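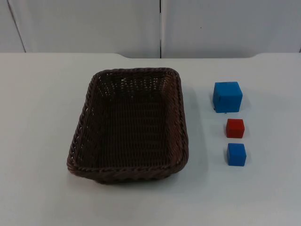 4. Setting up the table for the first pick-and-place run

By now your arm should be bolted down, homed and answering to the jog buttons. If it isn't, go back to section 3, because nothing in this part will make sense with an arm that thinks its elbow is its wrist. (Mine did, for most of a March evening.)

I use a basket and three cubes for the first run: one big blue, one small red, one small blue. You can swap in whatever you've got, but keep two sizes and two colors in there if you can. A big block and a small block ask very different things of the fingers, and having a small one in each color lets you check the color picker without size getting in the way.

4.1 Laying things out

1. Send the arm to its park position and hit Hold in Rando. The status line should say HELD before you put your hands on the table.

2. Wipe the tabletop. A pale matte top is great for this! If yours is shiny, lay down a sheet of plain white card and tape the corners, or the vision step will find blocks in the reflections.

3. Put the basket down left of center with the long side running front to back. Mine is a dark woven one with a thick braided rim, and I'd go for something similar – it stands out nicely on white and it forgives a clumsy drop.

4. Set the cubes in a line to the right of the basket, large blue at the back, then red, then small blue nearest you. Leave bare table between the basket and the line, and a finger-friendly gap between one cube and the next. My rule is 50 mm of free space wherever the fingers have to come down. They don't need to be dead straight.

5. Turn each cube so its sides are more or less square to the table. You can try twisted ones later, once the wrist is calibrated.

Note: Soft, even light beats bright light. I spent ages fiddling with a desk lamp before Nneka Afolabi, who has the bench next to mine at the Flenholm workshop, reached over and switched it off. Detection went from flaky to fine. Soft shadows next to the blocks won't bother anything, but hard black ones get read as part of the block.

4.2 Teaching the positions

6. In Rando, open Scene and press Capture. You should get three outlines in the list and one region for the basket. If you see four outlines, something else is on the table (a screw, a crumb, your coffee ring).

7. Click the basket region and choose Set as Target. Rando guesses the rim height, and it guesses low with woven rims. Measure yours with a ruler and type the number in, then set Clearance to 60 mm above that.

8. Set Speed to 27 percent. Yes, it's slow and yes, you'll be tempted. Leave it there until you've had a clean run all the way through.

9. Tell it the order: small blue, red, large blue. Working from the front keeps the forearm from sweeping over cubes it hasn't picked yet.

Caution: Check the finger opening against the large cube before you run anything. The Zotham fingers I started with opened wide enough for the small ones and then came straight down on top of the big one. I felt that crunch in my teeth.

4.3 Dry run

10. Turn the gripper off in the Tools tab and press Step. The arm should hover over each cube and then over the basket, never lower than your clearance height.

11. Keep one hand on the stop button the whole time. If you're using the Weerakoon driver board, remember the red button cuts motor power and the arm will sag, so keep your other hand well out from under it.

12. If all the hovers look right, turn the gripper back on, put the cubes back where they were if you bumped them, press Capture again and go on to section 5.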